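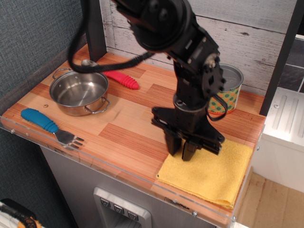 Llevo desde el viernes con el planificador de agarre y por fin tengo algo que contar. El problema era la altura. Con la olla no hay dudas, la nube de puntos da un borde claro, pero una toalla doblada es casi plana y el detector de contacto saltaba antes de tiempo o no saltaba.

Lo que he cambiado en Penodell:

El último tramo de bajada va ahora a 9 mm/s, con el umbral de corriente filtrado en una ventana de 11 muestras.

La máscara de segmentación se recalcula justo antes de cerrar los dedos. Antes usaba la de la pose inicial y el cable de la muñeca se colaba como si fuera parte del objeto.

Renata Rivadeneira revisó los registros de noviembre, 267 episodios, y casi todos los fallos con tela venían de esa máscara vieja. Olga Sosa prefiere aprender la altura a partir de los datos. Puede que tenga razón, lo probaré en otra rama.

Falta medir con el fork y la lata. Subo el código cuando limpie la configuración.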